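The Long Way to a Good Loaf
September 10, 2025

My grandmother baked on the day she felt like it, and the whole street knew which day that was by ten in the morning. I have been chasing that smell for most of my adult life, through a number of apartments with bad ovens and one with a very good oven that I couldn't afford, and this past April it led me up a gravel road to a low brick building with a green door and the name Trotari painted over it in letters somebody had clearly done freehand.

Trotari is a bakery, or at least it sells bread, though for the first hour I was there I'm not sure I saw any money change hands. People came in, talked about their knees and their tomatoes, and went out with a loaf under one arm. The man behind the counter was Pravesh Potgieter, who is 72 and has the forearms of somebody half that age. He started out as a bookkeeper. He learned to bake from a library book with the back cover missing, and he told me this with such pride that I asked to see it. The book lives on a shelf over the flour bins, wrapped in a dish towel. (He returned the original and paid the fine, he wanted me to know, and then bought it at the library sale years later.)

What he makes is mostly one bread, a plain sourdough with a little rye in it, and the thing I had come to learn about was how slowly he makes it. The dough is mixed in the afternoon, folded a few times before supper, and then left alone in a cool back room until the next morning, when it is shaped and left alone some more. I asked what he did during all that leaving alone. He said he used to worry, and now he reads mysteries.

I know there is a great deal of writing already about slow bread, much of it rather stern. I have owned some of those books and felt scolded by them. Pravesh owns a thermometer and doesn't know where it is. He puts the back of his hand against the dough, the way you'd check a child's forehead, and if it feels sluggish he moves the tub nearer the stove, and if it feels lively he moves it back. When I tried it myself, the dough felt to me like dough. He laughed so hard he had to sit down on a flour sack, and then very kindly made me do it again every half hour until supper, and by the last time I did think there was something different about it, a sort of springiness, like pressing on a cushion that wants to be pressed on.

The flour comes from a mill called Van Wyk, just over the ridge, where the wheat is ground on stone and sold in paper sacks with the date written on in pencil. It behaves a little differently with each delivery. One batch is thirsty and the next one isn't, and Pravesh keeps a school notebook with remarks such as "stubborn" and "nice, but don't rush her." He let me copy out a page. I have it on my refrigerator now.

By his own reckoning he bakes roughly 2,000 loaves in a year, which would embarrass a proper commercial bakery, and there was a time when he thought about doing more. A grocery company by the name of Plarko wanted his bread for its stores and sent two very pleasant people to talk about it. They stayed for lunch. They took home a loaf each, and he took a week to think it over, and then he wrote them a letter (by hand, naturally) saying he thought he would rather stay where he was. His wife still teases him about the truck they might have had. 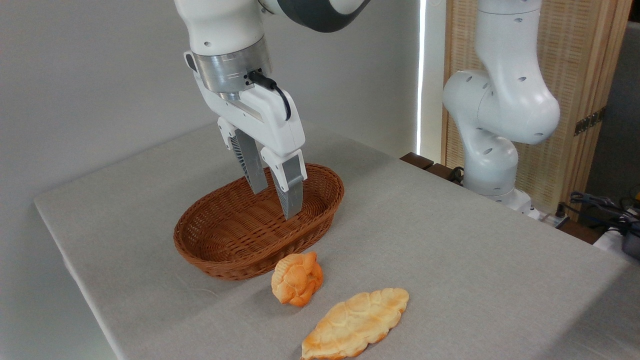
I asked him, toward the end of my second day, what he'd tell a person just starting out, and he thought about it for so long that I assumed he'd forgotten the question. Then he said to buy a heavy pot with a lid. Bake the bread in that, lid on for the first part and off for the rest, and don't go opening the oven to look. After that he said to let the loaf cool before cutting it, and he admitted that he has never once managed this at home himself.

So I bought a pot. I also begged a spoonful of his starter, which rode home beside me in a jam jar with the lid set on loosely, and which I have named Sisico after a cat we had when I was small, another creature that slept all day and wanted feeding at night. My first loaf was flat enough to mail. The second was better. Somewhere in the middle of summer I pulled one out that crackled as it cooled, all those tiny ticking noises from the crust, and I stood in the kitchen in my socks and listened to it for a good long while.

I called Pravesh to tell him, and held the phone down near the loaf so he could hear. He wanted to know whether I'd cut it yet. I had, of course, and there was butter on my sleeve.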